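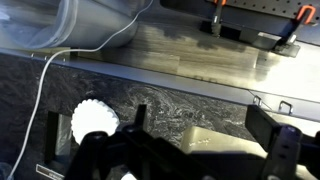
A student in last term's section asked whether a counter has to be bare before you can call it clean. The answer given then still stands for this unit. It does not have to be bare, but everything left on it has to be something you can lift, wipe under and put back in the same spot.

Unit 2: Counters, Sinks and Small Supplies
Housekeeping Basics, Trundia Adult Learning Center

Read this before the practical session. Bring the Morkoro checklist you were given in the first class. We will use the back page.

1. What counts as the work surface

The work surface is the counter, the sink, the ledge behind the faucet and the backsplash. Students often wipe the open part of the counter and stop. Most of the grime in a shared kitchen sits in the places a flat cloth passes over: the joint where the counter meets the wall, the rim of the sink, the base of the faucet, and any slot or opening cut into the stone. For the checklist, an opening in the counter is its own item. Wipe the edge of the opening with a folded cloth that has been wrung out hard. Do not spray into it.

Labels and small placards next to an opening stay where they are. Wipe across them lightly. If the print is coming off, write that on the checklist and leave the label alone.

2. Supplies at the sink

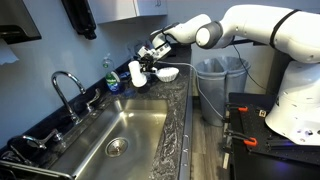
Dish soap should be kept within reach of the sink and away from the front edge. A bottle at the front gets knocked by sleeves and pans, and the ring of soap it leaves makes the stone slick. The back of the counter is the better place. The clear bottle of green soap with the white pump stands against the backsplash near the far corner of the sink, and that is the position to copy. A pump also helps with portioning. One press is enough for a sink of cups. Three presses means a lot of extra rinsing.

Sponges and scrubbers go next to the soap, standing on edge if they will stay that way. A sponge lying flat in its own water will smell by the next afternoon. Replace it on the schedule your site uses – if your site has no schedule, ask for one.

Refill the soap before it runs out. At the Sombatkul site the pump bottles are topped up in the morning before the kitchen opens. Wipe the outside of the bottle and the counter under it when you do this.

3. Cups and coffee supplies

Cups and paper filters are the two things most often left out. Treat them differently.

A used cup goes in the sink or the dishwasher. A clean cup goes on the shelf, handle out if it has one. If you cannot tell which kind you are looking at, wash it.

A paper filter that has been sitting on a counter is thrown away. It costs very little, and you do not know what was on the stone before it. Keep the rest of the stack in its sleeve or in a closed container. The Primex supply sheet lists filters in boxes of 2,000, and a box that size has to be kept dry or the bottom layers curl and stick together.

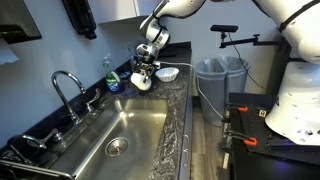
Pick up both before you start wiping. Moving a filter from one end of the counter to the other with the cloth still in your hand is the most common mistake in the practical, and it loses points every term.

4. Order of work

Clear the counter first. Put trash in the bin, cups in the sink, and anything that belongs somewhere else to one side.
Wipe the backsplash and the joint at the wall.
Wipe the counter from the back toward the front, lifting each item as you come to it.
Wash the cups.
Clean the faucet, the lever and the ledge around them.
Clean the sink last. Lift out the strainer, empty it, rinse it and put it back.
Dry the stone with a second cloth.

On dark, veined stone you will not see water spots until they dry. Bend down and look along the counter toward the light.

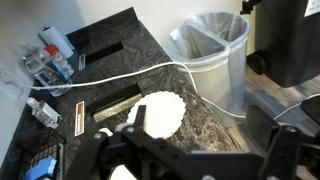 Use the cleaner issued for stone and nothing stronger. Vinegar and bathroom cleaners are not allowed in the practical. Some stone is sealed and will put up with them for a while, some is not, and you will be working in kitchens where you do not know which you have.

5. For the practical

You will have 55 minutes, including setup. Work in pairs. One person clears and dries, the other wipes and washes, then you change places for the second counter. Wear closed shoes and tie back long hair.

Turn in the checklist with both names on it. Unfinished items should be marked as unfinished – a blank box will be read as skipped.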